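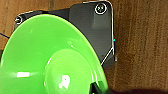

Kullow Revises Labeling Rules for Household Plastics

The Kullow materials office has published a revised labeling rule for molded household plastics sold in the district. The rule takes effect in September 2026 and replaces a draft circulated in May.

Under the revision, any kitchen, garden or leisure article weighing more than 10 grams must carry a resin code molded or stamped into the body. Adhesive labels will no longer be accepted as the only marking. Articles made from two or more resins must list each one, starting with the largest share by weight.

Importers bringing in fewer than 1000 units of a given article per year may use a printed insert instead. The draft had set no such threshold, and several smaller distributors objected during the comment period.

"The insert option covers short runs where retooling a mold makes no economic sense," said Negin Ahmadpour, who drafted the final text. "The code itself is the same in either case."
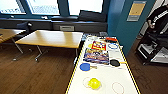

The office received 1340 written comments on the draft. Most concerned the minimum height of the code, which has been reduced from four millimeters to three. Pigment disclosure, a requirement in the earlier version, has been dropped and will be handled separately.

Iltia, a sorting operator that processes mixed rigid plastics from the district, supported the rule but asked for a fixed code position on each class of article. The request was not adopted. Ibrahim Tamuno, the company's technical manager, said optical sorting lines identify resin by infrared response and do not read molded codes — the marking is used mainly at the manual stations, where dark or heavily filled material is sent.

Stock already in warehouses on the effective date may be sold without the new marking for one year. Records showing the date of receipt must be kept on site.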